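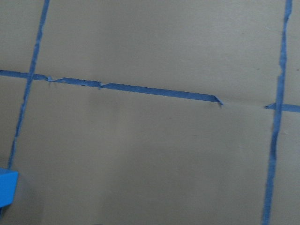
I'll start with the sorting boards, as they're what the first part of the Bretley grant went on and what you asked about most. We've settled on a plain grayish-beige surface with a grid laid out on it in blue painter's tape, big cells, one kind of thing per cell. The tape looked very smart for a short while! Now there's a stretch just past one of the crossings where it has torn and flaked so badly that the beige shows through, with little slivers hanging off the lower edge, while farther along the same strip it's still smooth and solid blue. The lines aren't what you'd call straight either. I laid them by eye and it shows.

None of that has slowed the work down much. For anyone at Bretley who hasn't seen the earlier report, Astirness takes in mixed boxes of household bits - hinges, drawer knobs, curtain hooks, odd keys, chess pieces, you name it - and sorts them so they can go back out to people who need exactly that one thing. Before the boards we did it all in trays, and the trays were a pain. They slid around, they got stacked on top of each other when somebody needed room for a mug, and small stuff ended up under big stuff. With the grid you just put the thing in its square and everybody at the table can see where it lives.

We opened the sorting table in September, with sessions two evenings a week. Since then we've gone through 100 boxes, which was the target for the whole first year, so I'm really pleased with that. There are 17 people on the regular list now. A couple of them come mostly for the company and the cookies, and that's fine by me (they sort plenty while they're chatting).

Now the tape. I bought the cheapest roll I could find and I shouldn't have. My guess is that sliding metal parts from one square to the next is what chews it up, but it could just as well be sleeves, or people picking at it while they think. I've asked everyone to lift things over the lines. They do it for a few minutes and then forget, me included. I've got a better tape on order from Rusnák, the paint and hardware place, and I'd like to try one board with the lines painted on and no tape at all. The trouble with paint is that we still change our minds about the size of the squares. Drawer knobs need a lot more space than we thought, and keys hardly any, so I don't want to fix anything for good until spring.

Storage is the other thing. Once a square fills up, everything in it goes into a labeled bag and then onto the Rodari shelves along the back wall. The shelves are sturdy and they hold a lot, but the bottom row is too low for several of our regulars, so it has turned into the place where the mystery items go. I'd like to raise it before the next batch comes in.

On money: we've spent $100 less than planned so far, mostly on account of the table being given to us. I'd like to move that over to tape, paint and a second lamp for the far end of the table, if you're happy with that. A short yes by email is enough for me.

Coming up after the break, we'll start the first swap mornings, where people can come and look through the bags themselves. I still need to work out the opening hours and find a decent sign. I'll send the full spending sheet separately, along with the list of what has gone back out.

Project lead, Astirness
16/12/2018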